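4.2 The surface as a quiet helper

We came to the tabletop rather late in this project, and it is only fair to admit that it had been under our elbows the whole time. The previous section dealt with the objects people were asked to lay out (the cutlery, the sewing notions, the little boxes and their lids) and with the order in which they picked them up. In reading back through the session notes, however, we kept running into remarks about the table itself. Participants smoothed it with a palm before they began. They asked if they were allowed to lean on it. One woman at the Dovosura site told us, very kindly, that she had never in her life worked on anything so white and that it made her want to wash her hands first.

Of the 525 layout sessions recorded across the two sites, 508 had notes complete enough to be read for comments and gestures of this kind. Borislav Grgić and Lưu each read all of them, working separately, and then sat down together over the ones where they disagreed. In 211 sessions the participant did something that both readers were happy to call "attending to the surface" — touching it before any object was placed, speaking about it, or following one of its lines with a fingertip. We had expected a much smaller share, and we spent a pleasant September afternoon arguing over why.

Part of the answer, we think, lies in the lines. The tables in Fikance were plain, and people there tended to build their layouts outward from the first thing they put down. A spoon would land wherever the hand happened to be, and everything else would gather near it, so that the finished arrangement often sat well to one side with a great deal of unused table beyond it. When a participant did straighten things up at the end, they straightened them against each other or against the table's edge.

With a faint grid underneath, the habit changed, though more gently than we had supposed. Very few people used the squares the way one uses ruled paper, with one item to a cell and no crossing over. What they did instead was borrow a line here and there. A pair of scissors would be turned until it ran along one, or a row of boxes would be started where two lines met, and after that the grid seemed to be forgotten until something looked crooked. Several participants said afterward that they had not noticed any lines, and then laughed when we showed them how neatly their own row followed one. Pale marks appear to suit this kind of half-attention. In our early trials with the Tukeo sheets we had printed the lines much darker, and people kept asking us what the squares were for and which one they should start with. We lightened the gray twice before those questions mostly stopped.

Not every mark on a work surface is part of a plan, of course, and the stray ones turned out to matter too. Anyone who has kept a kitchen counter or a sewing table for a few years knows the rings, scuffs and outlines that collect there, and knows how the hand will go back to them. Figure 4 gives some idea of how slight such a mark can be. The outline near the middle-left is fainter than many a pencil line, and a reader may need a moment to find it. 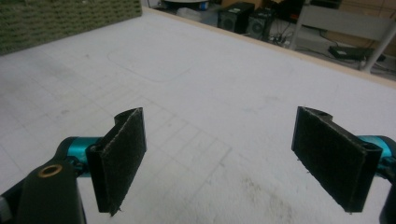 Figure 4. Matte white work surface with a light gray grid, and a pale rounded-rectangle outline near the middle-left.

We had not thought to code for outlines when the study began, so what follows should be read as an observation and no more than that. Where a closed shape could be seen on the table, participants with a box or a tray in hand were inclined to try it there first, even when the shape was plainly the wrong size. Some left the object in place anyway. Others moved it off again and then kept the shape clear for the rest of the session, working their way politely around it as though it belonged to somebody. Lưu has suggested that a closed outline reads as a seat at the table, either offered or taken, and we have not found a better way of putting it.

For the second round we fixed the length of the working area at 400 mm in front of each chair and kept the grid at its lighter setting. We also began noting any visible marks before a participant sat down, a small chore that we would recommend to anyone planning similar work. The coding sheet for these marks follows the one already described for objects, with one added column for whether the mark was touched, covered or avoided. Results from that round are taken up in Section 5, together with the interviews from Dovosura.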